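Forum Home | Plumbing | Baths | Search | Log in

Timus_22
Basin waste weeps at the flange after every refit. Plumber's putty or silicone under a solid surface top?

eocampo
Silicone. Putty oils can stain some stone and composites. Clean both faces, thin bead, hand tight, leave 8 hours.

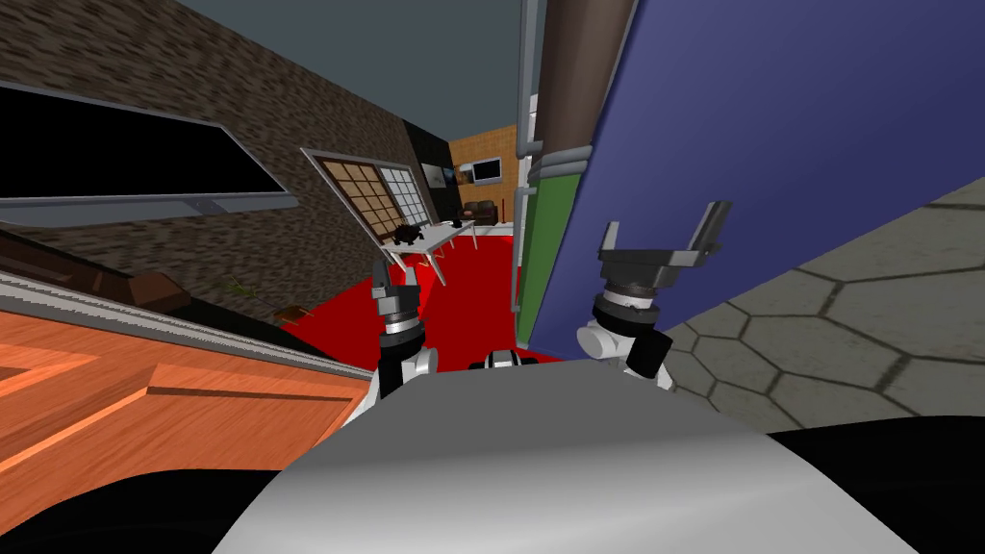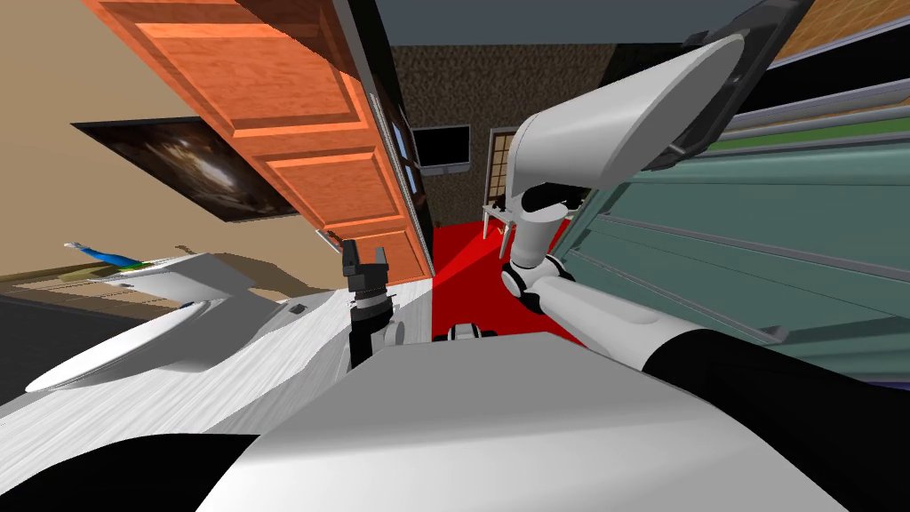

Last edited by eocampo, October, 4:22 PM

The second one has a white basin on a streaked white counter. Check the maker's sheet on yours before choosing a sealant.

brokham191
Disagree on silicone. The next person has to cut it out. Stain-free putty seals fine and comes apart in 4 minutes.

Phan
Stain-free putty is still barred by some drain makers — read the leaflet. Is the rubber washer under the basin seated taper up?

Timus_22
It was taper down. Refitting tonight.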